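3.2 Organisation des plans de travail

Le relevé a porté sur 16 cuisines domestiques du quartier de Bondow, visitées à deux reprises au mois d'avril. Pour chaque logement, nous avons consigné la nature du plan principal, la position de la planche à découper par rapport à l'évier et l'orientation de celle-ci au moment de l'arrivée de l'enquêteur. La grille de saisie reprend celle de Weerasinghe, à laquelle ont été ajoutées deux variables relatives au rebord des planches.

La planche n'est alignée sur le bord du plan que dans neuf logements. Ailleurs, elle est posée de biais, disposition que les habitants justifient par la position du coude lors de la coupe (fig. 2). L'angle n'a pas été mesuré - la grille ne distingue que « aligné » et « oblique ».

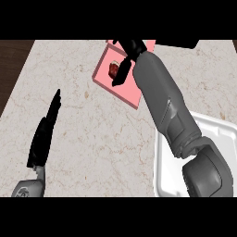 ERGONOMIE DOMESTIQUE

Figure 2. Planche à découper carrée, de couleur rose, posée de biais sur un plan de marbre clair veiné (image de synthèse). La planche présente un léger rebord ; un petit aliment rouge sombre y est déposé.

3.3 Rebord et rétention des jus

Les planches à rebord sont réservées de préférence aux aliments humides, viandes et fruits mûrs en particulier. Les personnes interrogées évoquent en premier lieu la protection du plan, argument plus fréquent chez celles qui disposent d'une surface en pierre calcaire, sensible aux acides. Sur les surfaces stratifiées, le choix de la planche dépend surtout de la place disponible pour la ranger.

Le codage des entretiens a été effectué par Piyumi Weerasinghe à l'aide du logiciel Drarkum, puis repris par un second codeur. Les désaccords, limités à la catégorie « usage mixte », ont été tranchés par relecture commune des transcriptions. La version du corpus utilisée ici est celle du 2024-09-01 ; les entretiens conduits ultérieurement dans le secteur de Jiratach n'y figurent pas et feront l'objet d'un traitement séparé.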